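ok the table thread. several of you asked how we got one long table along the wall in the unit instead of the four horrible desks. typing this on the bus so bear with me

Background. We took the back unit at Ibarra Yard in May. Decent room, good light, came with whatever the last lot didn't want to carry down the stairs

What they didn't want to carry: four desks, none the same height. You'd slide something along and it would hit a lip. Every time. Tea went over at least twice a week

Tried bed risers under the two short ones. Don't. They made the short ones the tall ones and then everything wobbled

Tried folding card under the legs. Worked until someone hoovered

So the plan was one run. One long white table, hard against the left wall, rest of the floor kept clear for whatever's going on that day

Why the wall and not the middle? We did the middle for a fortnight. Lovely for meetings. Hopeless for work, you spend the whole day walking round it

Also things roll off both sides of a table in the middle. Against a wall they only roll off one

Measuring. Please measure the stairs before you measure the room. I measured the room

Room was fine. 4000 mm of clear wall between the door frame and the radiator. Very pleased with myself. Drew it on squared paper and everything

Stairs have a turn. Tightest bit of the turn is 1744 mm corner to corner. You can see where this is going

So one single top was never getting up there. Had to be sections, bolted together once they were up

Ordered from Kaline in the end. Not a recomendation exactly, they were just the ones who'd do white at the height we wanted and answered the phone

Height! Bigger argument than the colour. Half of us wanted sitting height, half wanted standing

Settled on 73 cm, which is sitting height, and a couple of tall stools on order for the people who sulked. Still on order by the way

On white. Yes it shows every mark. That's the point for us. If there's a screw on it you can see the screw. On the old brown desks small bits just vanished until you leaned on them

And biro comes off if you get it the same day. Leave it a week and it's part of the table

Delivery came via Tramex. Slot was 8 till 6. They came at ten past 6, naturally, when two of us had gone home

They leave it at kerbside. Kerbside means kerbside. Not the lobby, not the lift (there is no lift)

Got the sections up the turn on end, one at a time, with a blanket round each. Took the paint off the banister anyway. Have touched it in with something close enough

Putting it together. Instructions were one sheet, one drawing, the drawing was of a differnt table

What worked – all sections upside down on the floor first, bolts in finger tight, then flip, then push up to the wall, then tighten. In that order

What we did first was tighten everything and then try to flip it. Do not do that. My back says hello

Wall wasn't straight. Walls aren't. Pushed it tight at the two ends and there was a gap in the middle you could lose a pencil down. And we did. And a ruler

Fixed the gap with a strip of foam pipe lagging shoved down the back. £11 for more of it than we'll use in our lives. If anyone local wants lagging shout

Level next. Floor drops towards the door so the door end needed winding up. Put a marble on it, wind, put the marble back, wind again. Spirit level said it was fine well before the marble agreed

Trust the marble

Joins. Ran a bit of white tape from Zatden over the seams so crumbs and filings don't get in. Had to redo one bit because I'd stretched it and it crept back overnight. Lay it down, don't pull it

Right, rules. Had to have rules or it turns into a shelf with a chair in front of it

Rule one – nothing lives on the front edge. Back half for stuff, front half for hands and elbows

Rule two – if it's been on the table overnight it gets a tag on it or it goes in the box under the stairs. Tag says what it is and when you'll be back for it. Saying "mine" doesn't count, we've had three that said "mine"

Rule three – food at the window end only. This one is not going well

Rule four was about coats. Everyone ignored it so I bought hooks

Leads and cables on the floor. Our weak spot and I know it. A long table gives you a long edge to trip along. We've got hooks for the ones that stay put, anything that comes and goes still ends up trailing

Someone asked about those stick-on cable clips. They hold for a month then drop off in the night and frighten whoever's in first. Screw-in ones only now

Keep the corner free!! Front corner especially. It's the bit you walk round with your arms full, and it's exactly hip height for me. I have a bruise the shape of it

We talked about rounding the corner off. Talked about corner bumpers like you get for toddlers. Ended up just telling people

Cleaning. Warm water, drop of washing up liquid, a cloth that isn't the floor cloth. I put spray polish on it once and everything slid about for days. Whole mug went

Would I do it again – yes but I'd go a bit deeper front to back. Ours is fine for one row of things and then you start stacking

I'd also leave a hand's width at the radiator end. We butted right up to it and the valve is now a two finger job done blind

And I'd buy it in summer. Carrying table sections up a stairwell in gloves, no

Q from earlier, did we keep any of the old desks. One. It's on the landing with the kettle on it. Wobbles. Suits it

Other q, could you do this with trestles and doors. Course you can, mate of mine did for years. You just get the lip thing back unless the doors are all the same thickness. Check before you paint them, not after

And no I don't have the squared paper drawing any more, it went down the gap with the ruler

Oh and lighting, forgot lighting. With a wall table you sit with your back to the room so the ceiling light puts your own shadow right on what you're doing. Clip lamp sorts it. Didn't think of that til the first dark afternoon

My stop. Will answer the shelf question tonight, short version is don't put one over it until you've lived with the table for a bit, you'll put it too low

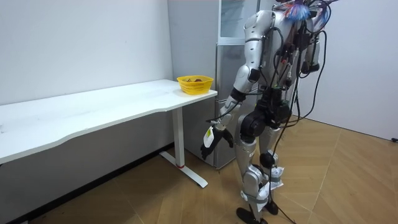 Long white table, left-hand wall.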